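Ruvau two-arm table station: what I'd put in the budget before you order

Updated Jul 28, 2025

I get a lot of messages from people who have seen the Ruvau on our shop page, like the look of it, and then ask me what they'll really end up spending. Fair question! The headline price covers the station itself, and I'd much rather you came to us with a proper list than rang me three weeks in wondering where the extras came from. So I've written down how I'd go about it if it were my own money.

What's in the box

You get two arms with grippers, their base plates, the cabling, the table with its front and side rails, and the pale surround panels. The standard lead time is nine weeks. Delivery is on two pallets, and the bigger one weighs 144 kg, so do check your doorways and your lift before you say yes to a date. We do kerbside drop as standard and room-of-choice for a bit more (I'd take room-of-choice, my back says so).

Power is two ordinary 13 amp sockets. Please don't run the whole lot off an old extension lead.

One arm or two?

This is where most of the budget goes, so have a good think. We do sell a single-arm version and it's perfectly happy moving bits from one spot to another. I usually steer people towards the pair if the job covers a wide table, for instance serving from a tray near the middle to a place setting over in the corner. With a single arm you often end up shuffling everything closer together to suit the machine. You can start with one and add the second later, but you'll pay for a fitting visit twice.

Bakery and table service is the job I get asked about most at the moment, so it's a good one to plan around.

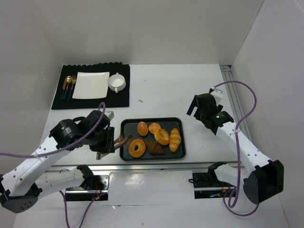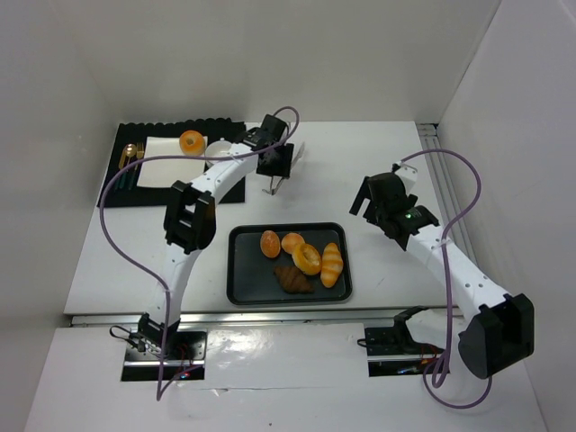
Ruvau station on the bread and pastry job, with the tray at the front of the table and the place setting over on the left.

Tools and props — the bit everyone forgets

Budget for the ordinary stuff as well as the clever stuff. For a table service job I'd write down a baking tray, a couple of plates and bowls, cutlery, a placemat or two and more than one pair of tongs. Tongs vary an awful lot, so buy a few cheap pairs and see which your grippers get on with before you order a dozen.

Then there's the bread itself. A croissant and a bagel are very different things to pick up, and I'd want both on the tray, plus a long loaf and something small and round. If you're using real bakes you'll be replacing them constantly, so give them their own line in the budget. Pretend ones cost more on day one and keep their shape, but they don't squash or flake like the real thing. I'd buy a set of pretend ones for setting up and get fresh in for the proper trials.

Spares and add-ons

Finger sets come from Hinrichs, and I'd order one spare set per arm with the station so it all turns up together. Cable sets are ours. Leave some slack when you fit them, as the wrist needs room to turn.

The Rundesano cover is a wipe-clean sleeve for the forearm. It's optional, and I'd say worth having if there's icing or butter about. It isn't a food safety certificate, though, so if you're planning to feed actual customers please talk to us first.

Fitting and training

You can put the station together yourself in a day with two people. Our fitting visit includes setting up and up to 5 hours of training, and we can do the training at our Prostley workshop if you'd rather come and have a play before yours arrives. Bring your own tray and tongs if you do!

Warranty is two years on the arms and one on the grippers. Fingers and sleeves count as wear parts.

To get a quote, send us your table job in a few lines, the room size and which version you're after. Quotes stay open until the end of the following month.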